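Planner reports goal reached but gripper stops short in simulation
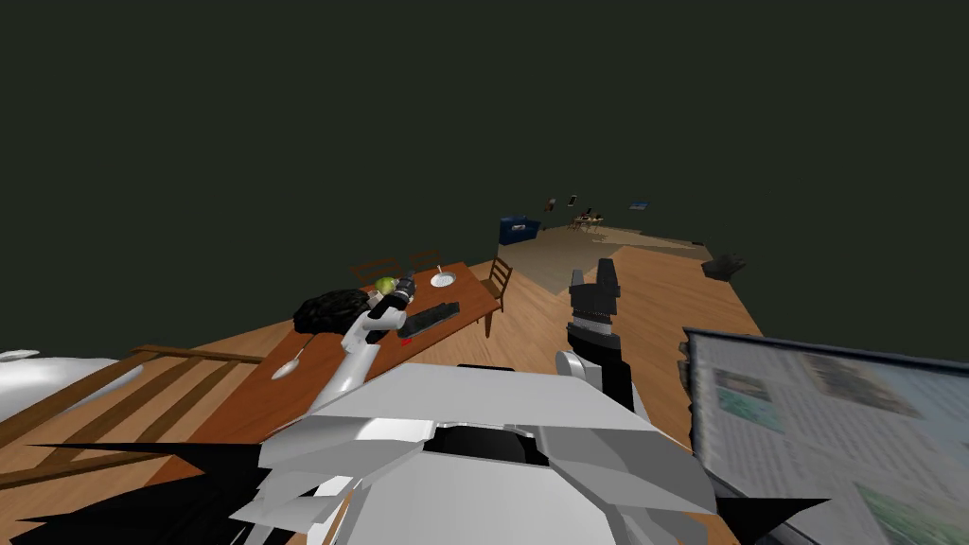
Why does my motion planner say the goal was reached when the gripper is still a few centimetres short? I am using the Misent planner with the Talholm controller, and it happens on about one run in 3. The log shows success each time.

The planner only reports that it found a path and sent it. Whether the arm followed the path is up to the controller, and its goal tolerance is probably set too loose. Look for goal_tolerance in the controller file and tighten it, then compare the last commanded joint angles with the measured ones.

Asked on Monday – 3 answers

Answer 2
Check your rates as well. If the controller runs at 100 Hz and the simulator steps at something else, the final waypoint can get dropped. I had this with Skavum after an update. Setting both to the same value fixed it, though I also changed the gains that day so I can't be sure which one did it.

Answer 3
same problem here, reinstalling did nothing

Comment from the asker
Tolerance was the main part of it. The trajectory had 105 points and the controller was accepting the goal at point 98 or so. I have tightened it and had 7 good runs in a row. Still have to try it with the second arm moving – the Upadhyay collision checker slows everything down when both are active.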